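The kettle has boiled twice before we get anywhere near the robot, mostly my fault for asking about the shelves. The workshop in Fledemden is shared between 13 members, and the one I have come to see (who would like to be left nameless, "or my sister will want one") has been building a pair of arms here since September.

"I started with one," she says, "and then of course one looked lonely. You can't hold a tub still and fill it with the same hand, can you?"

The arms sit either side of a table, each with a black two-fingered gripper, and the job they are learning is sorting snack bars into clear plastic tubs. She calls the pair Allora and Marchetti, after two cafés she misses, and the program that runs them is Mundum.

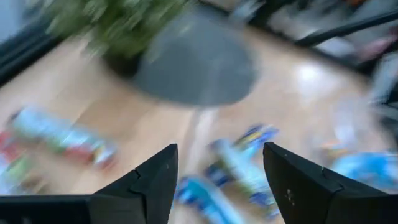
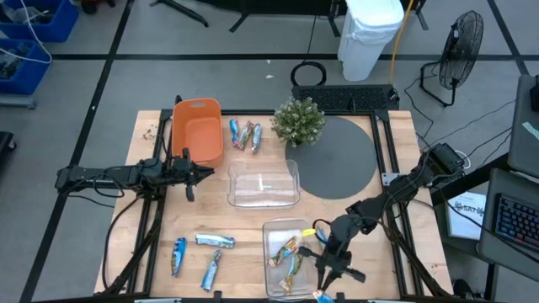 Fledemden, Jun 18, 2020

I ask why snack bars, of all things. "Because they're awkward! They're shiny, they slide about, and the wrapper crackles and gives just when you think you've got hold of it. A wooden block is far too polite." She has a notebook of every grip she has tried – 246 so far, she tells me, with 42 crossed out in red – and she reads me several, with great feeling.

The plant stays on the table while the arms are working. "It gives them something to be careful of," she says, "and it's nice to look at when you've been staring at a screen all afternoon."

Has it been dear? She winces. "I said I'd stop at 2,000 pounds, and I did stop, for a fortnight." The next thing on her list is softer pads for the fingertips, which she means to cut from an old bath mat, and she was already hunting for the scissors when I went to find my coat.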